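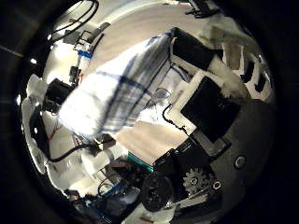
Section 4. Running the hand demonstration for visitors

4.1 Before visitors enter

Applies to the Clirkuvar hand as set up in the Bolville lab. Replaces the sheet dated May 4, 2021. Read Section 3 (power and emergency stop) first.

1. Check that the emergency stop is released and within reach of the operator's chair.

2. Turn on the supply and wait 60 seconds. The drive controller does not accept commands during this time.

3. Start the Ponoletti console and load the profile named VISIT. This profile limits closing force to 18 newtons. Do not use BENCH with visitors in the room.

4. Open and close the hand three times with nothing in it. Listen for clicking from the gears. If a gear skips, stop and go to 7.2.

5. Confirm that the wrist camera picture appears on the visitor screen. The lens is very wide, so the operator's arm and sleeve will look large whenever they are near the hand.

CAUTION: The gears are exposed in this version. Keep fingers, cuffs and cable ends away from them while the drive is enabled. Roll loose sleeves above the elbow or button them at the wrist.

4.2 Showing the mechanism

1. Set the drive to HOLD. The status line turns amber.

2. Reach in from the side, never across the front of the fingers, and point out the parts under discussion.

3. Keep your forearm over the hand for short periods only. It blocks the wrist camera, and visitors at the back will be following on the screen.

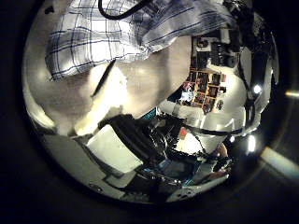
4. Return the drive to RUN only after both hands are clear. Say "clear" aloud before pressing the key.

Note: Visitors may ask to touch the fingers. This is allowed with the supply off. Allow 32 seconds for the drive to discharge.

4.3 Gear and drive questions

Most questions concern the drive train. Give the rated life as 700 cycles between inspections. Keir Tennant keeps the cycle log and updates it after each group. If the count would run past the limit during a visit, inspect beforehand.

Point to the gear by its position in the mechanism and avoid part numbers, which changed in October. 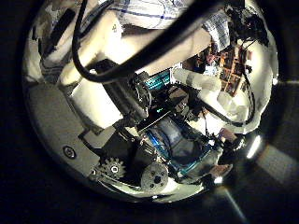
For questions on control software, refer visitors to Mirela Batista. Questions on loan or purchase go to Angus Swanson at Moncrieff. Operators do not quote prices or delivery dates.

4.4 Ending the session

1. Open the hand fully and set HOLD.

2. Close the console, then turn off the supply. Reversing this order loses the session record.

3. Enter the cycle count and any faults in the log.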